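工单主题:Brevside 茶水间台下式热水机出水中断,反复提示缺水
报修系统:Hernia
设备:Ruvon 台下式即热饮水机,含前置滤芯
报修人:Precious Sebastian
受理人:Trinidad Galang
现场处理:Jhun Soriano
供应商联系人:Kaisu Manninen(Nghiêm 售后)
建单日期:2023年5月2日
优先级:中
状态:已关闭

报修内容(Precious Sebastian)

茶水间的热水机接水接到一半会停。龙头先是出水变细,接着断断续续,最后完全不出,面板上缺水灯亮,蜂鸣器响。关掉电源等一会儿再开,又能正常接,但接下一杯的时候有可能再停。不是每次都停,上午好像多一些,这个我没有认真记过。

停之前接出来的水温是正常的,没有异味,没有杂质。旁边水槽的冷水龙头一直有水,水流也没有变化,所以我觉得不是停水。

这个问题不是今天才有。上个星期就有人跟我说过,当时我以为是正在加热,没有报。现在大家接水要守着机器反复重启,有客人来的时候很不方便。请尽快安排人看一下。

受理回复(Trinidad Galang)

已收到。请先补充以下信息:

面板上除了缺水灯,有没有显示故障代码。
冷水档和热水档是不是都会停。
停的时候,水槽下面的柜子里有没有漏水或者异响。
滤芯上一次是什么时候换的,机身侧面的贴纸上应该有记录。

另外,在人员到场之前请不要反复断电重启。加热腔缺水时机器会自己锁住,连续重启会绕过等待时间,有干烧的风险。需要热水请暂时用走廊另一头的电水壶。

补充信息(Precious Sebastian)

没有看到故障代码,只有缺水灯。
冷水档也会停,但是次数比热水档少。
柜子里是干的,我用纸巾擦过接头,纸巾没湿。停水的时候柜子里有嗡嗡的声音,持续一小会儿就没了。
贴纸上写的是二月换的滤芯,签字看不清。

刚才又接了一次,用的是平时放在台上的白杯子,接到将近300毫升的时候停的。停了以后我没有再重启,机器现在还亮着缺水灯。 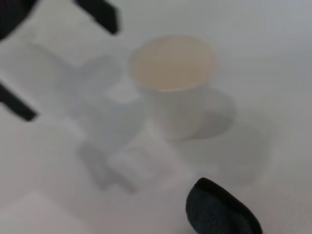
附件一:白色台面上的白杯

受理回复(Trinidad Galang)

谢谢。冷水档也会停,这一条很有用,说明问题多半不在加热部分,应该在进水这一侧。嗡嗡声估计是增压泵在空转,泵抽不到水,流量传感器没有信号,主板就报缺水。

按目前的信息,可能的原因按排查顺序列在下面:

一、角阀没有开足,或者阀芯老化。
二、前置滤芯堵塞,或者滤芯没有装到位。
三、进水电磁阀开启不完全。
四、流量传感器误报。
五、进水管弯折。

已转给 Jhun Soriano 到场检查。同时抄送 Golshifteh Pakzad,楼层这边如果需要关水,请她提前通知同层的人。

楼层回复(Golshifteh Pakzad)

可以关水,请避开午饭时间。茶水间的角阀只管这台机器,关掉它不影响水槽。如果要关走廊管井里的总阀,请先告诉我,那个阀同时管着卫生间。

还有一件事一并写在这里。茶水间的柜子前一阵重新收拾过,水槽下面原来是空格,后来装了一个抽拉式的垃圾架。施工的人有没有动过管子我不清楚,当时我不在。

现场记录(Jhun Soriano)

到场时机器停在缺水状态。先断电,没有马上拆,等加热腔自然降温。

角阀:手轮式,检查时已经全开。关到底再打开,手感顺畅,没有滑丝。从角阀出口拆下软管,用桶接水,放水时流量大而且稳定。角阀排除。

滤芯:旋下来以后看外观,颜色正常,没有明显堵塞,密封圈完整。换上随身带的测试用直通头,也就是不经过滤芯直接通水,开机接水,第一次正常,第二次又停了。滤芯排除。滤芯的计时提示没有清零,面板上的滤芯灯其实是灭的,说明上次换的时候应该没有做复位,这个和停水没有关系,但是要补做。

电磁阀:通电时能听到吸合声,用万用表量线圈,阻值在说明书给的范围里。拆开阀体看滤网,有少量白色水垢,冲洗后装回。装回以后接水,仍然会停。

流量传感器:拔下插头看触点,没有氧化。用手电照叶轮,转动灵活。水流变细的时候龙头那边肉眼也能看出来变细,所以传感器不是误报,是真的没有水进来。

到这一步有一个现象值得写下来。柜门开着、垃圾架拉在外面的时候,我连续接了好几次都没有停。把垃圾架推回去,关上柜门,再接就停。前面几次测试的时候我没有注意架子的位置,所以结果看起来时好时坏。

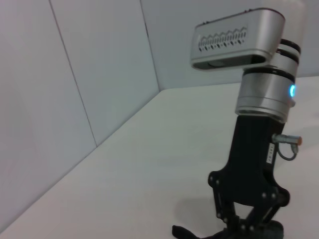 接着把垃圾架整个卸下来看后面。进水软管比需要的长出一截,多出来的部分盘在柜子后壁前面,没有固定。架子推到底的时候,后挡板正好顶在软管的弯处,把管子压扁。拉出来以后管子又能弹回来一部分。管身上有一道折痕,用手捏能感觉到那一段比别处软。

这也能解释上午停得多。上午保洁换完垃圾袋,会把架子推到底。后面大家丢垃圾的时候经常只推回去一半,管子就没有压死。这是我的推测,没有找保洁核对。

临时处理:把软管从架子后面拨开,用扎带固定在柜子侧壁上,架子装回。反复推拉架子,接水没有再停。

软管有折痕,不建议长期用,需要换一根短的。车上没有合适的长度,也不清楚 Ruvon 这个型号对管材有没有要求,先请供应商确认。

受理回复(Trinidad Galang)

现象和原因对得上。工单先不关,等换管。已发邮件给 Nghiêm 售后,问题如下:

这一型号的进水软管可不可以用通用的编织管替换。
增压泵空转过很多次,需不需要更换或者检测。
加热腔在缺水情况下被反复重启过,是否需要开盖检查。
滤芯计时怎么复位,说明书里写得不清楚。

供应商回复(Kaisu Manninen)

各位好,逐条回答。

进水软管请不要用金属编织管。编织管本身没有问题,但是这个型号的进水口是塑料螺纹,金属螺母拧紧时容易伤牙,过一段时间会渗水。请使用原厂的食品级塑料管,配快插接头,可以按现场需要的长度剪。剪的时候请用专用管剪,切口要平,不要用美工刀。我们可以寄一卷过来,随附接头两个。

增压泵短时间空转一般不会坏,泵里有热保护。请现场听一下,如果出水正常时泵的声音仍然尖锐,或者接水过程中声音忽高忽低,再联系我们换。

加热腔不需要开盖。请做一次空排:冷水档放水,直到龙头里没有气泡,再切到热水档,先接几杯倒掉。如果热水有焦味或者塑料味,请停用并通知我们。没有味道就可以照常使用。

滤芯复位:机器通电待机时,同时按住冷水键和童锁键4秒,听到长鸣松手。部分早期的机器长鸣以后滤芯灯会闪一下,属于正常情况。

另外提醒一下,软管在柜内的走向请留出余量,转弯处不要小于手掌弯起来的弧度。垃圾架这类抽拉件我们遇到过不少,建议从侧壁走管,不要从后壁走。

楼层回复(Golshifteh Pakzad)

看到了。垃圾架是谁装的我问过,是整理柜子那家顺手装的,装之前没有看后面有没有管子。我让他们把滑轨的限位往前挪一格,这样推到底也碰不到后壁。挪限位不用关水,他们自己过来就行。

在换管之前我先在柜门上贴了纸条,请大家丢完垃圾不要用力推。字写得比较大,应该看得见。

现场记录(Jhun Soriano),换管

管材收到,规格和进水口一致。关角阀,拆旧管,旧管里剩的水倒进桶里。新管沿柜子右侧壁往上走,用管卡固定,到机器进水口留一个自然的弯。角阀一侧用转接头接快插,插到底以后往回拉了一下,没有脱出。

开角阀,先不开机,静置观察。接头处包了干纸巾,等了一段时间再看,纸巾是干的。开机,冷水档放水排气,刚开始龙头有喷气声,后来消失。切热水档,接几杯倒掉,没有异味。 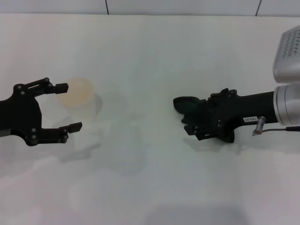 泵的声音平稳,没有忽高忽低。接水时流量前后一致,热水档和冷水档都连续测过,缺水灯没有再亮。

滤芯计时按供应商说的方法复位。第一次没有成功,因为童锁是开着的,要先解锁再按。解锁以后一次成功,长鸣,滤芯灯闪了一下后熄灭。这一点建议写进我们自己的操作说明里。

滑轨限位已经挪过,我到的时候就是新位置。架子推到底,后挡板和后壁之间有空隙。把架子快速推拉了多次,同时开着龙头,水流没有变化。

旧软管带走,电磁阀滤网上次冲洗过,这次没有再拆。滤网上的水垢不多,下次换滤芯时一起看即可。

备注:柜子里靠左的位置放了一桶洗洁精和一袋备用垃圾袋,离插座比较近,我挪到了右边。请使用的人不要再放回去。

报修人确认(Precious Sebastian)

用了几天,没有再停。早上保洁换完垃圾袋以后我特意去接过,正常。水的味道也正常。

有两个小问题,不影响关单。一个是热水档出水开头那一小段温度偏低,想问是不是一直这样。另一个是童锁键有时候要按得比较重才有反应。

受理回复(Trinidad Galang)

开头那一段温度偏低是正常的。龙头到加热腔之间有一段管子,里面存的是上一次剩下的水,放久了会变凉。泡茶的话可以先放掉一点再接。

童锁键反应迟钝,先用拧干的布擦一下面板,键的边缘容易积水渍。如果擦了还是这样,请另开一张工单,我让 Jhun 下次过去的时候带一块面板备件。

处理结论(Trinidad Galang)

故障现象:出水中断,缺水报警。
直接原因:进水软管被抽拉式垃圾架的后挡板压折,进水量不足。
处理措施:更换进水软管并改为沿侧壁走管,滑轨限位前移,滤芯计时复位。
未更换部件:滤芯、电磁阀、流量传感器、增压泵。
遗留事项:电磁阀滤网在下次换滤芯时检查。童锁键观察中。

同型号的机器在楼里还有别的茶水间在用,柜子有没有加装过抽拉件目前不清楚。已请 Golshifteh 在下一次巡查时顺便打开柜门看一眼,主要看软管有没有碰到架子或者抽屉。看到有碰到的,在 Hernia 里新建工单,关联本单即可,不用再从角阀开始查。

操作说明里补了童锁那一条,放在滤芯更换那一页的末尾。

补记(Golshifteh Pakzad)

柜门上的纸条我撕掉了,留了一点胶印,用酒精可以擦掉,回头我来擦。

工单关闭。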